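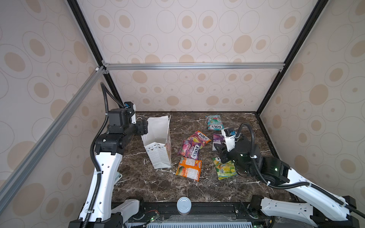 Nisha Srivastava wrote in to ask why her party favor bags always slump over by the time the guests pick them up, and whether there's a better order for filling them. There is, and I love this question, so it gets its own page!

Home Parties Paper Baking Printables About

Filed under: Favors & Gift Wrap

How to Fill a Paper Favor Bag So It Stands Up

September 18, 2022

I filled 40 of these for my niece's party in July and by the end I had it down to a rhythm. You need flat-bottomed paper bags, a sheet of cardstock, wrapped candy, one flat item (stickers, a tiny notebook) and something to close the top with.

Step 1. Open the bag all the way. Put your whole hand in and push the bottom flat with your knuckles, then run a finger into each corner. Most people skip the corners, and a bag with folded corners will lean no matter what you put in it.

Step 2. Cut a cardstock base a hair smaller than the bottom and drop it in. Cereal box works great. If it buckles, trim one edge and try again.

Step 3. Stand the flat item against the back panel. It works like a little spine! Stickers on their own are too floppy, so tape them to a leftover piece of cardstock first.

Step 4. Heavy things next. Lay boxes or bars flat on the base, then stand your candy packets up along the sides. Puffy packets have a lot of air in them and they love to ride up, so press them down gently and let them settle.

Step 5. Fill the middle with small stuff, and stop two inches from the top. I know it's tempting to squeeze in one more lollipop. Save it for the spares bowl.

Step 6. Pinch the side creases in, fold the top down once, then once more, and sticker it shut. Or punch two holes and thread a ribbon through, which takes longer but looks so sweet on a table.

A few extras

Making them the night before? Line them up snugly in a shallow box so they hold each other upright. Keep chocolate out of the sun (I learned that one in a parked car).

Names go on before filling. Writing on a lumpy bag is miserable.

For a bigger crowd, set everything out in the order it goes in and walk down the line with four or five bags at a time. It goes so fast!

213 shares 7 comments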